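About Jameo

Jameo is a cooking school with one kitchen, seven stoves and a fairly long list of things it doesn't believe. We teach adults who can already feed themselves and suspect they've been told some nonsense along the way. Most of them have.

The school was started by Geetha Sastry and Margit Kiss, who met while testing recipes for a magazine that has since closed. Their job was to cook each recipe exactly as written and report back. A lot of the reports said that the onions weren't brown in five minutes and the editor should stop printing that they would be. The editor kept printing it. Geetha still has the folder.

We don't call ourselves an academy or an institute. We don't give out certificates either, though people ask. A piece of paper from us would say that you spent three evenings in a warm room and took home some soup, and we doubt an employer would care.

What we teach

The main course is called Plain Cooking and runs for seven weeks, one evening a week. It covers stock, eggs, beans, bread, one roast, vegetables in whatever state the market has left them, and a last session where you cook from what's in the fridge. There is no session on plating. Margit's view is that if the food is hot and on the dish, it has been plated.

Huệ Lã teaches the broth and noodle classes. She came to us after years in restaurant kitchens and was hired on the strength of an argument about whether bones need blanching. She says it depends on the bones. Students who want one rule for everything tend to find her frustrating in the first week and sign up for her second course anyway.

Ildikó Farkas runs the pantry workshop, where we taste store-bought goods with the labels covered. Benedek Tóth looks after the bookings, the ordering and the knives. If you've had an email from us, he wrote it, and if it was short, he meant it to be.

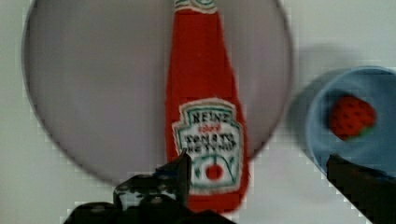

The pantry workshop gets more complaints than anything else we offer, mostly from people who turned out to like the cheap one. We have doubts about expensive condiments and we've never hidden them. Ketchup is a good case. Everyone knows what it's supposed to be before a drop comes out, and even a fuzzy toy bottle on a plate says ketchup if it's red enough and has a narrow neck. That's a lot of expectation to bring to a spoonful of tomato, sugar and vinegar, and it's why Ildikó serves hers in identical cups. The same goes for olive oil, sea salt and vanilla. Sometimes the costly one really is better. We'd like you to find that out with your mouth and then decide if you want to pay for it.

How we work

Classes are small. You'll share a stove with one other person, and we won't move you if you don't get along, within reason. Recipes are handed out at the end of the evening, never at the start, so that you look at the pan. Some students hate this. A few have asked for their money back over it, and they got it.

We keep a notebook of kitchen claims that we've tried for ourselves. It has 194 entries now. Searing meat does not seal in juices. Salting bean water did not give us tough beans. Rinsing mushrooms did no harm we could taste. We are less sure about resting steak than we used to be, and that page has a lot of crossing out. The notebook sits by the door and you're welcome to add to it, provided you've cooked the thing first.

We don't take sponsorship. Two companies have offered us free pans, and we said no both times because we'd have had to say something nice about them. Our pans are old, mismatched and bought with our own money.

Where we are

Jameo is on the upper floor of the Himel building, above the Leone print shop. The entrance is on the side street. The elevator works on most days, but please call ahead if you depend on it and we'll tell you what it's doing.

We're closed every Sunday and all of January. New course dates go up when we've agreed on them. Benedek answers the phone from 2 in the afternoon.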